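# Chapter 4: The Front-Loading Washer 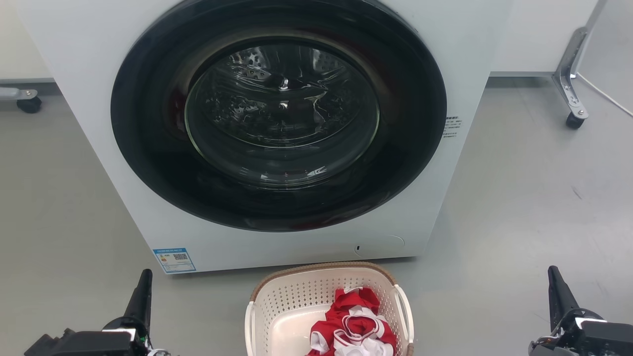
*Figure 4.1. A front-loading washing machine with its door closed. Note the rounded service cover low on the right side of the front.*

When Joana Barros opened the laundry room at the Calado guesthouse in Grutville, she had thirty years of washing behind her and had never once, by her own cheerful admission, looked at the bottom of a machine. She knew the dial, the drawer and the door. The lower part of the front was something she bumped with her basket on Monday mornings, when the weekend sheets came down (and there were always more sheets than anyone had promised her). Then one February the rinse water stayed in the drum, the towels came out gray, and Horácio Matos drove over from Lirnamdale with a shallow pan and an old bath mat to kneel on. He took a hair clip, two buttons and a wad of lint out of the filter, and she has been a faithful cleaner of filters ever since.

We'll begin this chapter where Horácio did, down on the floor, and work our way up to the door. You have already met the wash cycle in Chapter 3, so you know how little water a front loader needs compared with the older top-loading kind. The clothes are lifted by the turning drum and dropped back into a small pool, over and over, and the small holes in the drum wall let the water pass in and out freely. In Figure 4.1 you can make out a cluster of these perforations through the glass, toward the upper left.

The glass itself deserves a word. It is shaped like a bowl, and students often take this for decoration. The bulge reaches into the drum and helps keep the laundry tumbling where it should, away from the rubber seal. That seal is the part of the machine most likely to smell, and we will spend a good while on it in Section 4.3, so have a soft cloth handy!

Before you go on, find a front loader at home, at school or at a neighbor's, and get acquainted with it while it is switched off. Look for the service cover, which on many models hides the drain filter, and read whatever labels are stuck to the front. Write down the model number and keep it with your notes, as you'll want it for the exercise on energy labels.

## 4.1 Draining and Cleaning the Filter

**Key terms:** drain filter, sump, door seal, drum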